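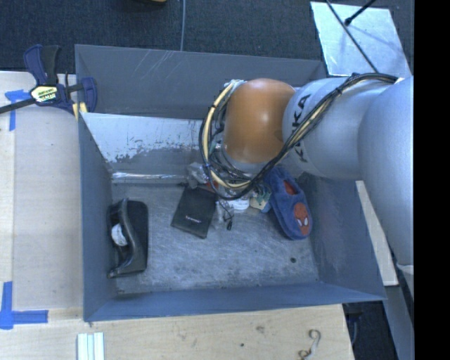
Bin picking with the arm's cable bundle tied and looped at the joint.

Cunavgate Cable Guard, by Curnari
Reading time: 1 min
Print this page | E-mail this page

We love this little part, and it came out of a bad stop. A picking cell at Baumgart kept losing its gripper signal halfway into the bin, always on the same wrist turn, and it took us 194 picks to catch it! The cable loop had been snagging on the bin rim and had worn through one wire.

The Cunavgate clips on in 4 places and holds the loop close to the joint (no drilling, no new cables). If the pull goes over 85 newtons, the clip lets go and the Prerkus switch stops the arm. Weight is 43 grams.

Safety note: after any release, cut power and check every wire before you snap the clip back. Please don't tape it shut.

Contact | Copyright Curnari | Back to top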